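Site visit: Lorkum panel mill, Zodthorpe
Posted Jul 16, 2020

The Lorkum mill makes edge-glued hardwood panels for tabletops, stair treads and cutting boards. It runs two press lines under one roof on the north side of Zodthorpe. I asked for a visit in February, while I was comparing suppliers for a run of bench tops, and the notes below are what I wrote up for my own use with the order numbers taken out. Ming-te Chien, who runs the drying and grading side, took me through in the order the wood moves.

Lumber comes in rough sawn and already air dried. It is stickered and goes into one of the kilns until the moisture content is down to 7 percent, measured with a pin meter at both ends and the middle of sample boards. Chien prefers to hold a load back for another day over letting it out at 8. Panels glued from boards at different moisture levels will move along the joint later, and the step can be felt with a fingernail well before it can be seen. Maple is the fussiest of the species they run. It dries slowly, and if the early part of the schedule is too warm it takes on a gray cast that no amount of sanding will remove.

After the kiln the boards rest in the conditioning room. The room is kept at a steady humidity and is the quietest part of the building. From there they go to the rip saw, where an operator marks defects with a crayon and the saw picks its own cuts. Narrow strips are saved for butcher block. Wide ones go to the panel line, and the grader sorts them by color into carts.

Sorting was the part I had come to see. Lorkum grades maple as white, mixed or brown. Mineral streak is allowed in mixed, and so is a pink tint, provided it does not cross more than one strip in a panel. Chien puts doubtful strips under a daylight lamp beside a reference panel. I disagreed with two of his calls and on a second look he was right about one of them.

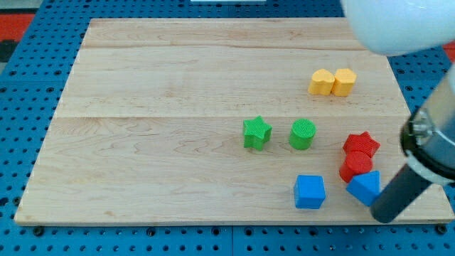

Glue is spread on one edge only, with a roller, and the strips are laid up with the growth rings alternating. There is a long-running argument in the trade over whether alternating helps. Lorkum does it on anything wider than 16 inches and leaves narrower panels to the operator. The press closes from the side first and then from the top, to keep the strips flat. Open time for the adhesive in use that morning was 14 minutes, and the crew works well inside it. A thin, even bead of squeeze-out along each joint is what they look for. A dry joint gets pulled apart and reglued before it sets.

The older line has a Skuvik press with manual side pressure. It is slower, but the crew likes it for odd sizes, and all the sample panels come off it. The newer line turns out 700 panels on a normal shift – fewer when they change thickness, since the top platen has to be reset and checked with a feeler gauge at each corner.

Panels cool on racks overnight before they go through the sander. Final grit is 150 unless the buyer asks for something finer. I did ask. Finer grit costs extra and closes the surface enough to make some water-based finishes uneven, so I dropped the request.

Dust collection is by Yuen, ducted overhead, and the floor was cleaner than in most mills I have been in. Ear protection is needed everywhere past the conditioning room.

Visits are by appointment, mornings only. Closed shoes are required. Park by the lumber yard gate and walk in past the scale house; the front lot is for trucks.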